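I've been meaning to open up the old desktop since January, and this Wednesday I finally did it. It's been sitting under the desk sounding like a hair dryer, and every time I thought about replacing it I looked at prices and closed the tab again. The cheapest thing I liked was $348. For that much money I can put up with a lot of noise!

So the plan was simple: take the side off, get the parts out one by one, clean what needs cleaning and figure out what's worth keeping. I started a list on the back of an envelope (I always start on an envelope, then lose the envelope). 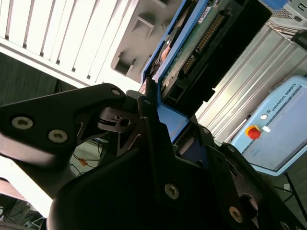 My rule with old computers is that every screw goes into a muffin tin, one cup per part. I learned that the hard way with my last machine, which I put back together with a handful of screws left over and a drive that rattled until the day I gave it away. The muffin tin came from a thrift store called Skurnach, and it has never held a muffin in my house.

The other thing I do is leave the power supply for last. I don't open those up, ever – I'll blow the dust out of the vents and that's as far as I go. If one's bad I buy another one. Skundau had a decent one for $86 when I checked, so that's my limit for this whole project.

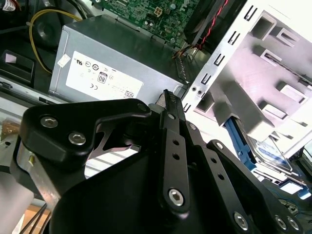 Cables are the part I dread. You think you'll remember where they all went, and then you come back from making a sandwich and it's spaghetti. I've started wrapping a bit of masking tape around each plug and writing on it, which is slow, but I'd much prefer slow to guessing.
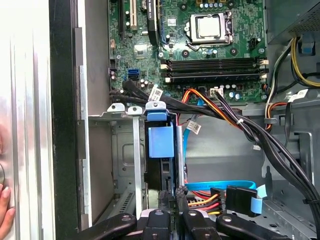

Memory is the upgrade I keep going back and forth on. More of it would help with my photo folders, and it's about the easiest thing to swap. The long black slots run right across the middle of the board with little white latches at the ends, so there's no fishing around in a corner to reach them. The processor is another story, because with the cooler off and that flat silver top showing, I'll need thermal paste before anything gets switched on. I had a tube somewhere. I've looked in the kitchen drawer twice.

Next up is the paste, and then a new fan if I can find a quiet one.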